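# Vernivport Allotment and Water Users' Association — September meeting

Meeting opened 19:05 in the upper room at Handard Street. Chair: Svatopluk Hrnčiar. 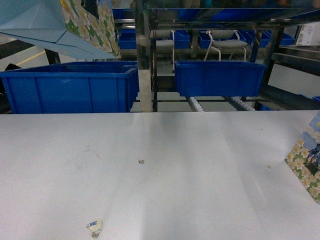

*White tabletop with a small crumpled scrap of paper.*

## 1. Apologies and previous minutes

Apologies were received from plots 11 and 27. The minutes of the last meeting were accepted with one correction: under item 4, "standpipe B" should read "standpipe D". The chair signed the corrected copy.

## 2. Water supply

### 2.1 Meter reading

The main meter shows 974 cubic metres used since the start of the season. The reading was taken at the lane chamber with the site valve open and no hoses running. The dial moved during the reading, so there is a leak or an open tap downstream of the chamber.

The chair proposed an isolation test. Each branch will be closed in turn for 40 minutes and the meter read at both ends of the interval. The lower branch is to be tested first; its joints are the oldest on the site and two were repaired with compression fittings last winter. Agreed.

### 2.2 Standpipes

Standpipe D drips at the gland when fully open. A new gland nut and packing have been bought and will be fitted once the lower branch is shut for the test. Standpipe A has no faults reported. Standpipe C still lacks a backflow valve and must not be used with a submerged hose end until one is fitted.

Plot 19 asked whether a second standpipe could be placed at the eastern path. The chair replied that pressure there is already low when C and D are in use together, and that a further outlet on the same branch would make this worse. A separate feed from the chamber would need a trench along the full length of the hedge. Plot 19 asked for the request to be recorded. Deferred until the leak is found.

### 2.3 Winter shutdown

The supply will be turned off at the first forecast of hard frost, and in any case before the end of November. Drain-down order is unchanged: close the lane valve, open all standpipes, then open the drain cock at the bottom of the slope. Standpipes stay open until spring. Plot holders using the drip lines should remove their timers before then — two were split by frost last year and the association does not replace them.

## 3. Rainwater tanks

Quotations were received from Varma and from Prellton for the tank behind the tool store. Both cover supply, base and overflow pipe. Varma's includes a leaf filter; Prellton's does not, but the base specified is thicker.

There was a long discussion of the base. The ground behind the store was made up with rubble and settles unevenly, and the existing tank leans towards the path. It was agreed that the thicker base is needed whichever supplier is used. Varma will be asked to requote on that footing. No order to be placed before the reply is received.

## 4. Compost bays

Bay 1 is ready for use. Bay 2 is closed to new material. Bindweed roots were found in bay 3 and have been taken out by hand, so far as could be done. Perennial weed roots go in the marked sacks by the gate.

## 5. Actions

- Isolation test, lower branch: S. Hrnčiar, plot 8
- Gland nut and packing, standpipe D: plot 8
- Backflow valve for standpipe C, price and order: plot 14
- Revised quotation from Varma: S. Hrnčiar
- Notice of winter shutdown on the gate board: plot 22

## 6. Any other business

Plot 5 reported that the gate padlock is stiff. Graphite to be used, no oil. Plot 22 asked for the path by the hedge to be cut back before the clocks change; agreed, with plots on either side each cutting their own length.

Meeting closed 20:35. Next meeting in October, same room.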